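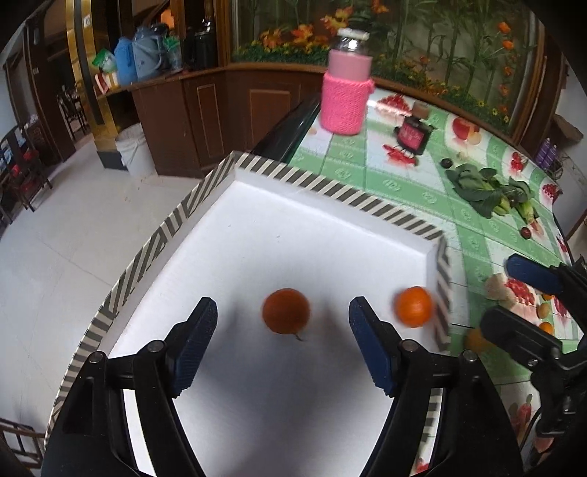
Left gripper open over the first orange, second one against the tray wall.

2024-05-22

Most of this week went into the time alignment code, and I want to write it down before I forget why the offsets have the signs they do.

The setup has two hand-held grippers, each with its own camera stream and its own clock. The policy gets an image and a finger width as one observation. If the width is late by a couple of frames, the network learns that fingers close after contact, and at run time it hesitates over the fruit with the pads open. Thodoris Xenos saw this first in the replay logs and blamed the controller. I blamed the controller too, for two days.

The old loader matched each image to the nearest width sample by arrival time. Arrival time includes whatever the USB stack was doing, so the error moved around within an episode. The new one, which I have been calling Tondanau in the repo, stamps both streams at capture, fits a linear clock model per device and interpolates width at the image timestamp. The fit uses the first 700 samples and is then frozen. Refitting on a sliding window gave smoother residuals and worse replays, and I don't have a good explanation for that yet.

Residual after the fit is up to 5 ms on either device. At 30 Hz I can live with that.

The second problem was pose. Visual tracking likes texture, and the floor of the tray has none. The striped rims help a lot when they are in view, but the stripes repeat, and the matcher will happily lock on one period over. Bujar Stan's fix was to lower the weight of any feature whose descriptor has a close twin within a small radius. It costs some features on the checked tablecloth as well – the printed fruit makes up for it. Drift on the slow approaches is down. Fast wrist turns still lose track now and then, and those episodes are dropped by a threshold on inlier count instead of being patched.

Still open:

The two devices share no pose origin until both maps have merged, so relative pose is garbage at the start of an episode. I mask it for now.

Config for the loader lives in two places. Katsuhiko Onishi has a branch that moves it all to the Hetmont file format. I will merge it once the tests stop depending on key order.

Width calibration assumes rigid pads. Under load it reads slightly narrow, and I have no model for it.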